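Mokgethi Robotics Club
Pre-Session Safety Checklist, Hand-Held Gripper Practice
Date: November 12, 2025
Checked by: Mandla Joubert
Read over by: Benoît Rey

Hello again, everybody! Please go through the whole list before you pick anything up, even if you were here last time and remember it well. My comments run long (they always do), but they're meant kindly, and most of them come from things I noticed while setting up.

FLOOR AND GRID SHEET

1. Sheet lies flat on the floor - OK, with a comment.
One corner wants to curl up where it meets the wall. It's fine for today, but please don't step on it, and please don't tape it to the baseboard. We promised we wouldn't.

2. Cables kept clear of feet - NEEDS ATTENTION.
Anyone standing beside the operator should look down before shifting their weight. I know it's hard to remember when your teammate is about to make a good pick and you want to see! Stand still until the piece is down, then move.

3. Bags and coats under the table - OK.
Thank you for this. It was a real tangle back in August and it's so much better now.

GRIPPERS

4. Fingers open and close without sticking - OK.
Squeeze each one 20 times before you start. The left one felt a little stiff to me on the first few and then loosened up nicely.

5. Marker cubes firmly seated - OK.
Wiggle gently at the base. If a cube turns at all, stop and bring it to Benoît. Please don't glue it yourself, however sure you are that you know how it goes.

6. Marker faces clean - OK after wiping.
Dry cloth only. No spray, no wet wipes, and no sleeves either, please.

OPERATOR

7. Sleeves pushed up, bracelets and watches off - OK.
Closed-toe shoes for everyone, helpers included.

8. Rest breaks agreed on - OK.
We're trying 6 tries and then a swap. Leaning over the sheet is harder on the back than it looks, and I would much sooner lose a few runs than have somebody go home sore.

PLATE TASK

9. Plate free of chips - OK.
Run a finger lightly around the rim before it goes on the sheet.

10. Small pieces accounted for - NEEDS ATTENTION.
We began with 35 in the Fuline box and 3 are missing. If you find one, put it back in the box, not in your pocket - and please look under the cabinet before you leave.

11. Nothing from the task goes in anyone's mouth - OK.
Yes, I'm keeping this on the list.

Follow-up: Benoît will look at item 2 before the next session, and I'll have another hunt for the pieces in item 10.
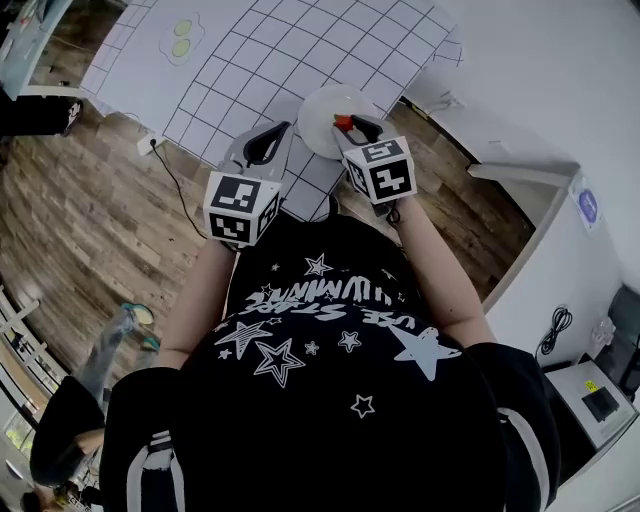 Plate task, right gripper holding a small red piece above the plate.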